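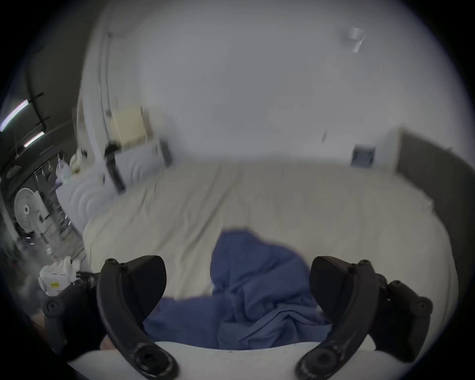
Several visitors asked our guide why anyone would teach a machine to fold by hand, and one of them wanted to know if it wouldn't be quicker to write a program for it. The guide said people had tried that for years. Cloth never lands the same way twice, so Sereck has people do the job over and over while holding the same kind of gripper the robot will use, and the software learns from the recordings.

I went to the Sereck open day in May, at their building in Primberg. Tickets were free but you had to book a slot, and each slot took 12 people. Mine was the first one of the afternoon. The tour was supposed to last 90 minutes and ran over a little.

Getting there

The bus drops you at the wrong end of the industrial park. Walk past the Lumenta warehouse and turn left. The sign is small. Parking is limited, and the people who drove had to leave their cars on the street.

What they showed us

Most of the tour was household work. There was a bed with a white sheet, a crumpled blue cloth to practice on, and people working with hand-held grippers. The grippers have two curved black fingers and no motor does the thinking for you. You decide where to pinch.

The guide told us a good operator records 200 tries in a shift. I would have guessed fewer. The project is called Saro, and the folding part of it has 328 hours of recordings so far. She was clear that a lot of those are bad tries, and that they keep them.

They also work on other surfaces. One was covered in a wrinkled beige cloth, with the blue cloth on top of it, so the wrinkles underneath get in the way too. The gripper used there had a yellow "kit 20" label on its white body.

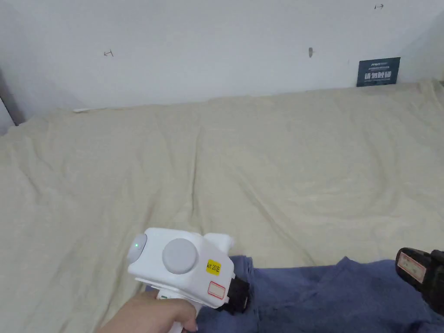 Trying it myself

We each got a few minutes with a gripper. It was heavier than I thought it would be, and my wrist was tired by the end. Picking up a corner was easy. Picking up one layer and leaving the other where it was took me most of my turn, and I got it once.

I asked when a robot would be doing this in somebody's house. The guide wouldn't give a year. They are holding another open day in the fall and I have put my name down for the kitchen tour.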